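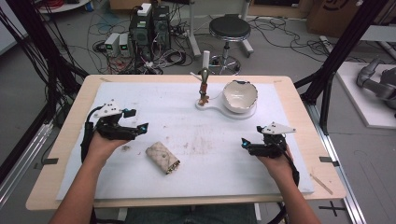
Re: Hand-held gripper sessions, bench booking and checklist

To: Student Robotics Project list
From: Dirk Reinholz
Date: 26/04/2024

Dear members,

Thank you to Rüdiger for his message, which is quoted at the end of this one. The staff have considered his three questions and our replies follow.

1. Bench time. Each pair may book the bench for two hours per week until the end of term. The Wanitz team and the Horobets team keep their present places on the roster. Requests to swap should go to this list and not to individual staff.

2. Foam board. The white board is to stay clipped to the table at all times. The black tabs on its edges must not be moved, as the start positions in the logbook are measured from them. Stains and small marks on the surface are acceptable. A board with a hole or a loose corner should be reported before the next session.

3. Handling. The operator sits at the table with one gripper in each hand, jaws toward the centre of the board. Cables should run back along the outside of each forearm. Please check that the light on each gripper is blue before you begin. If either one is not, stop and enter it in the logbook.

Each pair is asked to submit 12 complete runs for assessment, with a written report of no more than 600 words. The report should describe at least one run that failed and what was changed afterward. Centre the small padded roll between the grippers or set it slightly to the left, and write down which you chose.

Members who have not yet completed the safety form cannot be given a booking.

Yours sincerely,
Dirk Reinholz
Project Supervisor, Sterham College

Rüdiger Baumgart wrote:

> Dear Dirk,
>
> On behalf of the Grimov team I would like to raise three matters.
> Will bench time be extended past the current week? May we replace
> the foam board, given its colour has changed in places? Is there an
> agreed way to hold the grippers, so that our runs can be compared
> with those of the other teams?
>
> We have finished 11 runs to date.
>
> Regards,
> Rüdiger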